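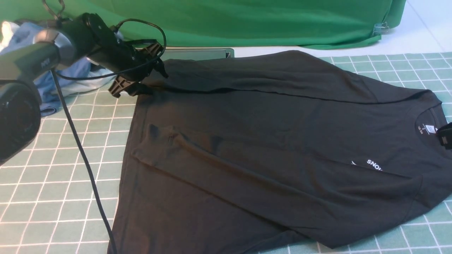
1/ Folding station, a little after 2 p.m.

Black long sleeves are the worst thing we run and I will die on that hill. One sleeve's folded over the chest, the arm's down at the corner of the other one, and I'm standing there holding my breath like it's a penalty kick!

2/ For anyone new: I fold returns at Greenwood. Eight years of it, all by hand until April, when the arms came in. Now I set up the shirt, watch, and fix what needs fixing (a lot of sleeves, so many sleeves).

3/ My best hour by hand was 74 shirts. The arms are nowhere near that yet. Noreen Scanlon on the next table keeps bringing it up, loudly, in front of the engineers.

4/ What's changed for me is mostly my wrists - they don't ache on the drive home anymore. But I used to chat all shift with my hands going, and now I have to keep my eyes on the mat. I miss the chatting more than I figured I would.

5/ Pay's the same, I asked. Job title is still "folder" and Iara Painemal is pushing to get that changed before they train the next group. Go Iara!!

6/ Somebody asked if I'm scared for my job. Some days, yeah. We haven't been told what happens after the trial and I'd like to hear it from a manager - soon, please.

7/ Okay, break's over. Hoodies next, wish me luck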